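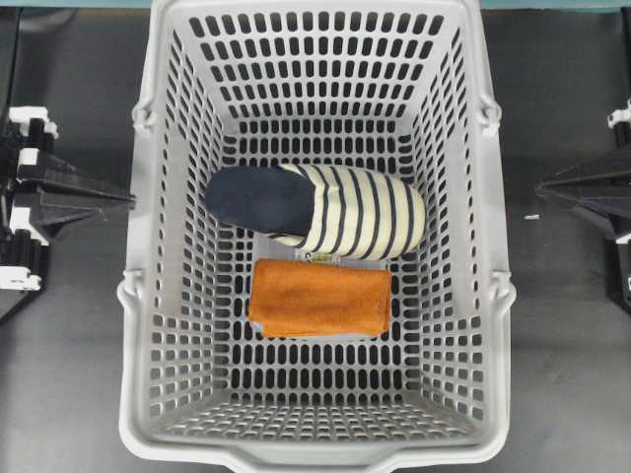
Re: [flarnow-garden] Storing onions and potatoes over winter

Date: 22nd September

On the Flarnow garden list, a member on the Prurnen side wrote:

> I pulled all my onions last week and dug the first two rows of
> potatoes. Last year I put both in the same cupboard under the
> stairs and by Christmas the potatoes had sprouted and half the
> onions were soft. Do they need to be kept apart? And is it worth
> washing the potatoes first? I have a cellar but it is damp at one
> end. The onions are the yellow ones we all ordered through Clestus.
>
> Also, does anyone still have the list of who wants seed garlic?

Keep them apart. Onions want dry air and potatoes want air with some moisture in it, so one cupboard will never suit both. Your damp cellar is a good place for the potatoes and a bad one for the onions.

Don't wash the potatoes. Let them lie in a shed or garage out of the sun for a few hours until the soil is dry, then rub off the worst of it with your hands. Anything with a fork hole or a cut goes to the kitchen and gets eaten that week. I keep mine in paper sacks with the tops folded over, on a pallet so the sacks don't touch the floor. They have to be in the dark. Green ones should be thrown out, and I don't bother trying to cut around the green unless it is a very small patch.

Temperature matters more than people think. My cellar sits at 44 degrees for most of the winter and the late potatoes keep until April. Under your stairs it was probably close to room temperature, and they will sprout in that no matter what you put them in.

The onions need to cure before they go anywhere. Yours came up last week, so they have a while to go yet. I spread mine one layer deep on old window screens in the garage with the door open during the day, and leave them for 3 weeks. If the necks still feel thick or damp when you pinch them, give them longer. The ones with thick necks never keep well — use those first.

After that, cut the tops down to an inch, trim the roots, and put them in anything that lets air through. Mesh bags are fine, and so are plastic baskets with slots in the sides and bottom, as long as you don't pile them too deep. I stop at 4 layers. An upstairs closet that isn't heated works well. Check them every couple of weeks and take out anything soft.
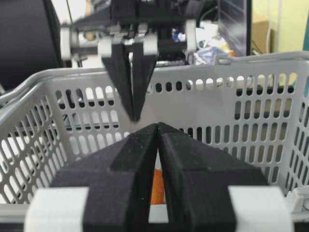 On the Clestus onions

I grew the same ones, planted from sets in spring, and they bulbed up early this year. We had that dry stretch in July and I watered less than I should have, so mine are on the small side. The small ones usually keep longer, so I am not too upset about it. The reds I grew next to them are already going and I would not count on reds past Thanksgiving.

On the garlic

I have the list. There are 5 households on it so far, and the order goes in to Adeleke at the end of the month. Reply to me off the list if you want to be added, and say hardneck or softneck. Last fall a few people didn't say and got hardneck whether they liked it or not.

Payment is the same as before, when you pick it up.

— Flarnow garden list, north plots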